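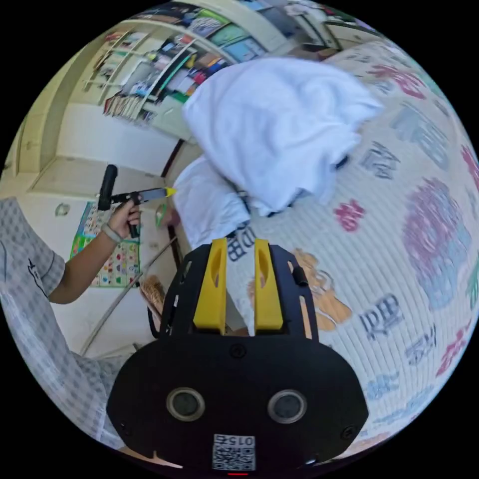 Gripper says it's still half open when it's shut on a towel
Posted in Grostitgate Community Help > Grippers and hand tools

Séverine Perrin
Hello all, hoping someone has met this one. I've got a pair of hand-held grippers that I use for recording cloth folding at home, one in each hand, and the recordings go through Trimis so an arm can copy them later. It all went beautifully for weeks (I was getting quite smug about it!) and now the left one has started telling fibs.

Fully open it reads 927 and shut on nothing it reads 10, same as ever. But when I pinch a towel and lift, the number drops as far as 600 and just sits there, even though I can see the fingers have closed right up on the cloth. Then I let go and it wanders down to 585 before it jumps back to open. The right one does the same job on the same towel and gives sensible numbers all the way through.

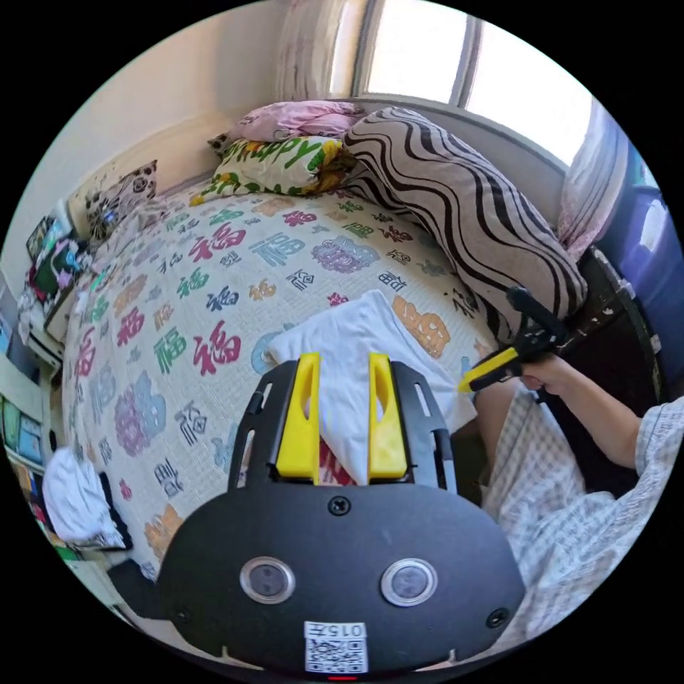
I only noticed when I played a batch back on the arm. It went down to the towel, stopped with its fingers well apart, then lifted up and carried on folding thin air while the towel stayed exactly where it was. Quite funny the first time. Less funny when I worked out that most of an afternoon's recordings probably have the same fault in them.

So far I've restarted everything, wiped the fingers and swapped the cables over. The fault stayed with the gripper, so I don't think it's the cable. Is it broken, or is it something I can sort out myself? And can I rescue the recordings?

Nigatu
Have you tried recalibrating? Fixed mine.

Ibsa Gashaw
Recalibrating won't hurt, but I'd be surprised if it cures this, as both your end readings are fine. It only goes wrong under load, and that sounds mechanical to me.

I had very nearly the same thing on a Trestari gripper last June. The little arm that turns the position sensor had worked loose on its shaft. With nothing between the fingers there's no strain on it and it follows along happily, but squeeze something thick like a folded towel and it slips, so the fingers carry on and the reading doesn't. Mine also did that slow creep after letting go.

Switch it off and unplug it first, please! I didn't, and mine closed on my thumb while I was poking about in there. Not a bad nip but I said a few words. Then open and close the fingers gently by hand and watch whether the sensor arm moves the whole way with them. If it lags, do up its clamp screw, snug and no more (it's easy to strip). Calibrate after that, and test it on a towel, not on empty fingers.

As for the recordings, I'd bin the left-hand ones from that afternoon. You could try working out the finger gap from the video but I spent two evenings at that and ended up redoing the lot anyway.

Séverine Perrin
Ibsa, you star, the arm was loose! I could wiggle it with a fingernail. It's tightened up and calibrated, and the left one now follows the right one on the same towel. I'm re-recording from the start tomorrow morning, and I'll check the numbers after the first few folds this time.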